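Home Features Testing Archive Subscribe

March
By the Features Desk
11 min read

What a Flame Leaves Behind: Measuring Kitchen Air in Skamavville

Indoor air is usually discussed in terms of what comes in from outside. Traffic, wood smoke and pollen get most of the attention, and homes near busy roads get most of the monitors. In a closed house in winter, however, the largest short-term source of nitrogen dioxide is often the stove.

Nitrogen dioxide forms when air passes through a hot flame. Nitrogen and oxygen combine to make nitric oxide, part of which oxidizes further. The process doesn't depend on the food. A pot of plain water produces the same gas as a pot of stew, provided the burner setting and the cooking time match. Particles behave differently. Their main source is the food and the oil, and an electric coil under a smoking skillet will produce plenty of them.

The Skamavville household air survey was set up to separate these two effects. It logged 1,263 cooking sessions in 23 homes over one heating season. Each home had a Mollix sensor at breathing height in the kitchen and a second unit in the bedroom farthest from it. Residents noted the start and end of each session, whether the hood was running, and which windows were open.

The bedroom readings drew the most discussion. In homes with an open floor plan, the bedroom peak trailed the kitchen peak by less than an hour and then fell slowly. Closing the bedroom door before cooking lowered the peak. Closing it afterward had little effect and in some homes kept levels high for longer, as the gas that had already entered the room had no easy way out.

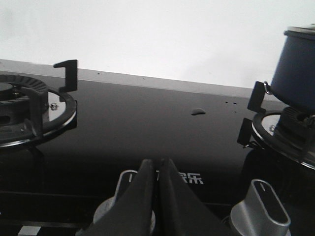
A gas cooktop with a stainless-steel back strip.

Range hoods are rated by airflow, but airflow is only part of the result. The figure that matters for exposure is capture efficiency, the share of the plume that enters the hood before it mixes with room air. A shallow hood mounted high on the wall can move a large volume of air and still miss most of what rises from the front burners. Back burners are easier to cover. Moving a pot from front to back is the cheapest change available to most cooks.

Recirculating hoods need separate treatment. They pull air through a grease screen and a carbon filter and return it to the room. The screen removes some oil droplets. The carbon can take up odors, and when fresh it may reduce nitrogen dioxide, but performance drops with use and few owners replace the filter on schedule. Two models were included in the survey, the Jara and the Druko. The Jara has a filter reminder light. In both cases the installed filters were past their stated service life.

Makeup air is the other common omission. A ducted hood can't exhaust air that the house doesn't supply. In a tight building, a strong fan lowers indoor pressure until flow drops off, and it may draw flue gas back down a water heater vent. A window opened slightly on the far side of the kitchen usually corrects this. A window directly beside the stove can push the plume sideways, out of the hood's reach.

Low-cost sensors have limits of their own. Electrochemical cells drift with temperature and humidity, and some respond to ozone as well as nitrogen dioxide. The survey units were run side by side before and after the season, and sessions with a drift above the set limit were dropped from the averages. Readings taken within arm's reach of a boiling pot were also excluded, as steam can disturb the particle counter.

For a household with one monitor, placement should stay fixed. Comparing a reading from the counter with a later one from the hallway says little about the stove. The monitor should sit away from direct sun and supply vents, and the hood should run from ignition until several minutes after the burner is off.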